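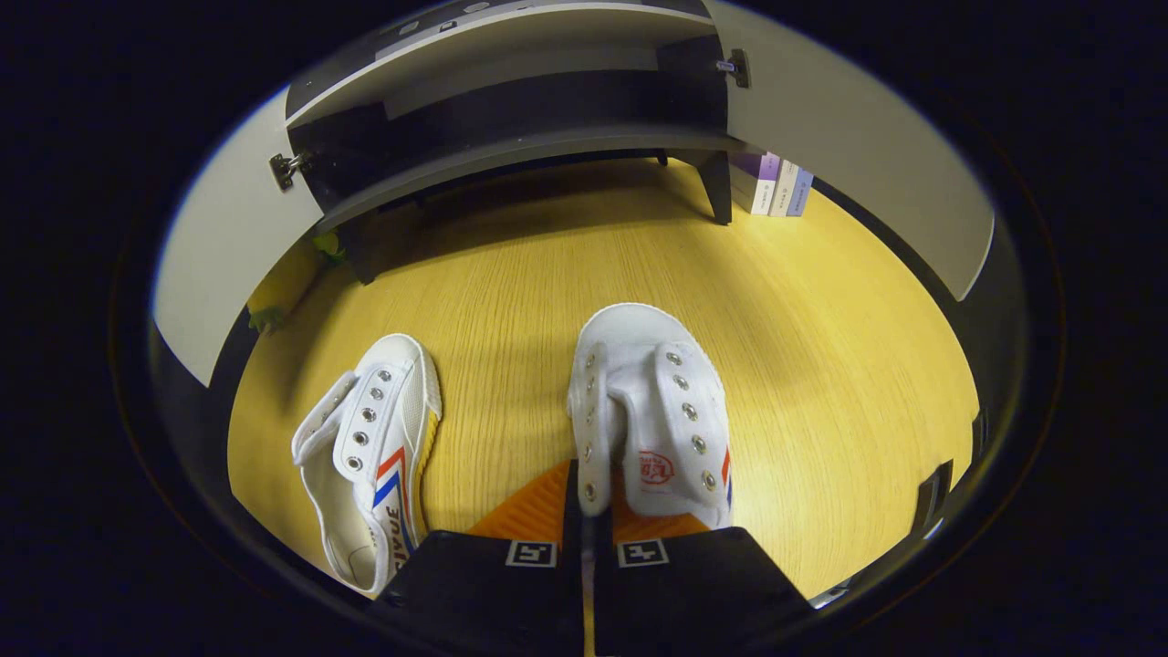 Workshop tips: soft pads and printed markers on a two-finger hand-held gripper

Posted by Hiwot Teshome, June 22, 2022

These notes apply to the Dernis pattern, the two-finger design we have been building at Workville since February. They assume the body is printed and the fingers move freely.

Pads

Print the pads in the softest filament your extruder will feed. Ribs or waves on the gripping side hold canvas and rubber far better than a smooth face. Orange is the usual colour here and shows up well against black fingers, so you can see at a glance whether a pad has crept.

Wipe the seat with isopropyl alcohol before gluing. Use contact adhesive, thin, on both faces, and leave it until it no longer strings. Superglue goes brittle and lets go at the tip first. If a pad does come away, scrape the seat back to plastic before refitting.

Both pads must meet along their full length. Close the fingers on a strip of paper and pull. If it slides out at the front and sticks at the back, shim the front of one pad with card.

Markers

Print the square markers on matt paper. Gloss film and clear tape both throw a highlight under ceiling lights and the reader drops the marker. Leave the white border on. Trimming to the black edge is the commonest fault brought to the bench, and reprinting is the only cure.

Check the print scale with callipers. "Fit to page" must be off and the scale set to 100 per cent. Stick the markers down flat with a glue stick, working from the centre outwards. Left and right are different patterns, so write L and R on the back before cutting.

Trial grips

Start with something that gives. A canvas shoe is good: leave the laces out, set it upright on the floor and approach slowly with the fingers level. Squeeze until the fabric just begins to fold, then stop. More pressure only wears the pads.

Go on to a rigid, flat-faced object. Stickers and raised edges are worth avoiding, as a pad sitting half on a sticker will peel it. 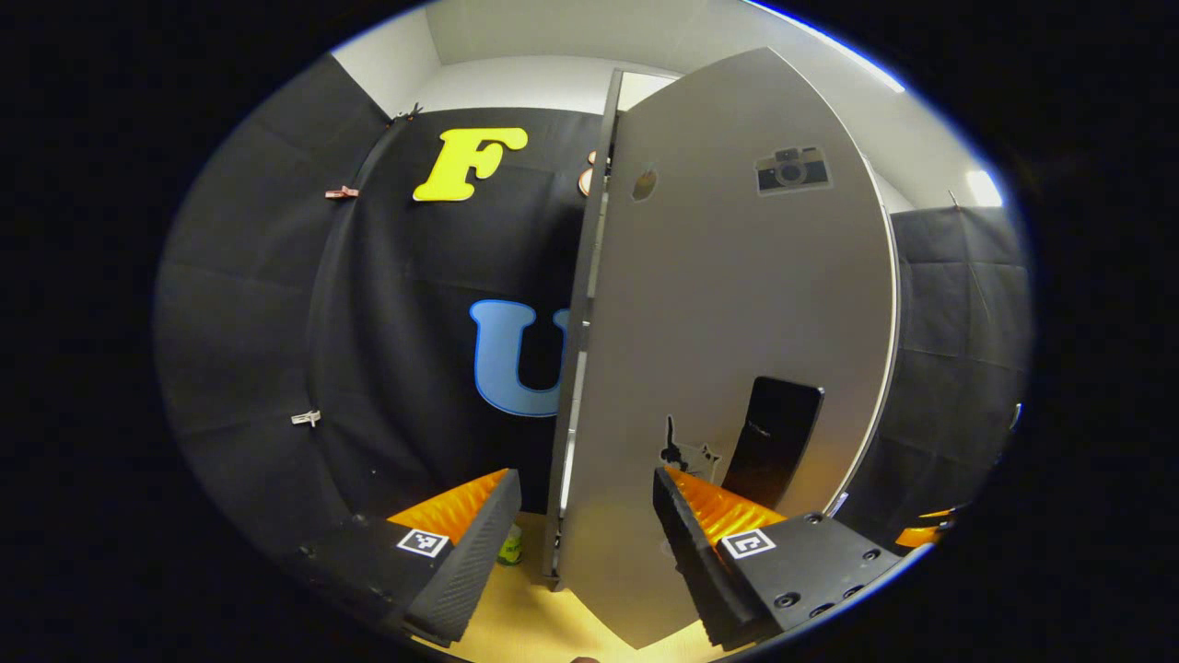 Grey panel held between the two padded fingers, a marker on each base block.

With a tall item, grip low and keep the fingers square to the face. If it leans, open and start again. Twisting the handle to correct it loads one finger and will loosen the base screws in time.

Screws

Tighten the base block screws a little at a time, alternating sides. Threadlock attacks some plastics, so test a drop on scrap. The Holness inserts need a hotter iron than the Abdella ones; go in straight and stop just short of flush, then press home with a flat plate.

Log the opening count if your firmware keeps one. My first pair of pads was changed at 3,598.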